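# Stop grading demonstrations by the clock

Most labs that collect hand-guided demonstrations still report throughput first. Episodes per hour is easy to log and easy to put in a table, and funders understand it. I think it is the wrong lead number for cloth, and I would like to see it moved to an appendix.

My reasons come from laundry folding. A garment has no fixed shape between grasps, so the useful content of a demonstration is concentrated in a few short intervals: the approach to a corner, the closing of the fingers, the moment both grippers take up slack. An operator paid by the episode compresses exactly those intervals.

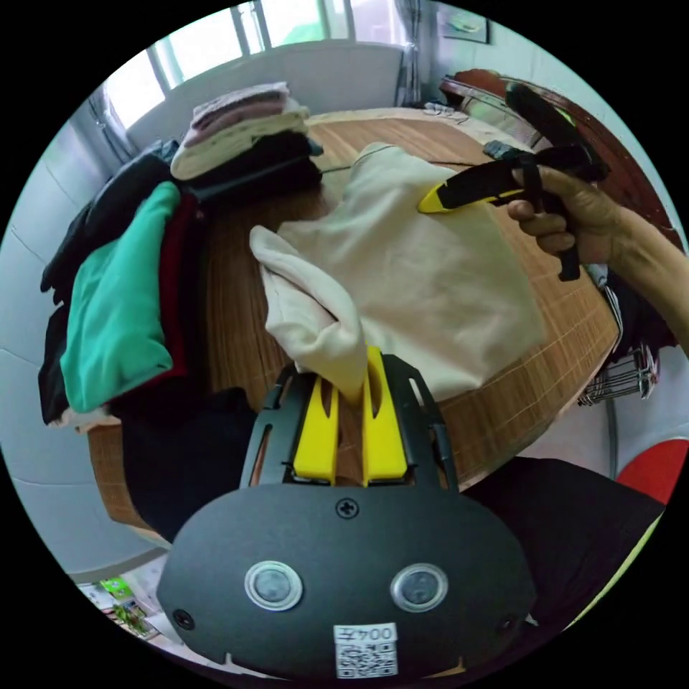 Kirsten Dalsgaard made the opposite case to me in April. Her position is that fast operators are skilled operators, and that a policy should learn from skill. I accept the first half. An expert folder corrects a bad grasp before it becomes visible, and the correction is buried in a wrist motion lasting a few frames. A slower operator lets the fabric slip, stops, and regrasps. The second recording is uglier, and it contains a recovery the policy can learn.

We tested this on a small scale in the Flotunlow project. Stavros Papadakis trained one policy on 64 quick episodes and another on 47 unhurried ones, using the same garments. The unhurried set gave the better policy on shirts and made no difference on towels. That is a weak result, and I would not build a theory on it. It is still more evidence than I have seen offered for episodes per hour.

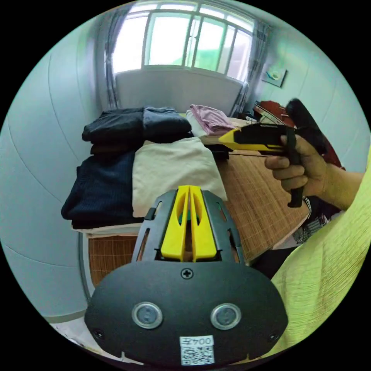 Teleoperation has the same problem in another form. Latency already slows the operator, so project leads push for speed to compensate, and the data fills with overshoot. Albertina Frade discarded 22 such episodes from the Ilberg set after review. All of them had been counted as successes.

I would replace the headline number with two others: the share of episodes containing a regrasp, and the median time from first contact to stable grip. Both can be computed from gripper width and pose. Neither requires new hardware. Total hours should stay in the report, along with the number of operators and how they were paid, a detail that is usually missing and affects everything else in the table.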